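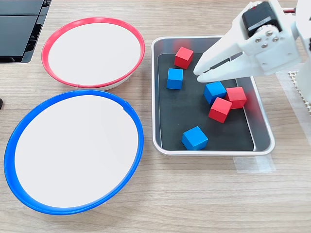 Brivville, December

Quick one tonight, kettle's on. Finally found a use for the leftover cubes from the block set! Red and blue, one tray, red-rimmed dish and blue-rimmed dish. Reds to red, blues to blue. That's the whole game. My nephew would play it for an hour.

The black mat in the tray was Zanele Mnguni's idea and it's a good one -- cubes don't skate all over the metal, and the colors really pop. Before that I just tipped them on the bare pan. The NOISE. Never again.

Things I've learned so far:

Start with six. I began with 22 and it was a mess, everybody lost intrest by the second handful.

Mix them up properly. If all the reds land in one corner it's over too fast.

Dishes close to the tray, so short arms can reach. Wipe the table first (crumbs under a mat, ugh).

Temitope Obi times hers with the kitchen clock. Her record for the full box of 90 is almost unbelievable and I don't beleive it. We don't time ours. Too much shouting.

Want to add yellow next, but then I need a third dish, and the shop in Merkia only had green ones. Will look again after the holidays.
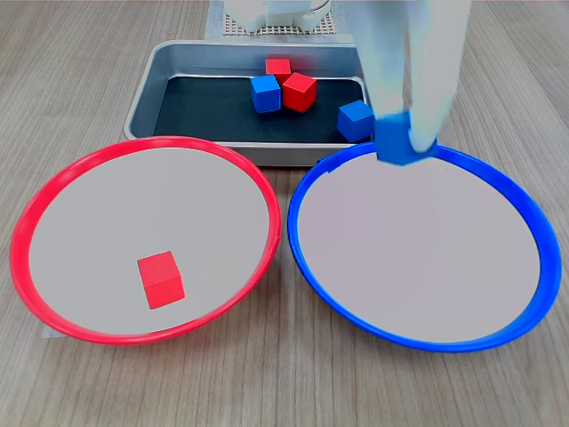
Do the dishes have to match the cubes exactly?

Close is fine. A strip of colored tape around the edge of a plain white dish works too, just press it down well.

OK, tea. More when I find the yellow ones.

97 shares | 22 comments

Contact | © Adebisi | Back to top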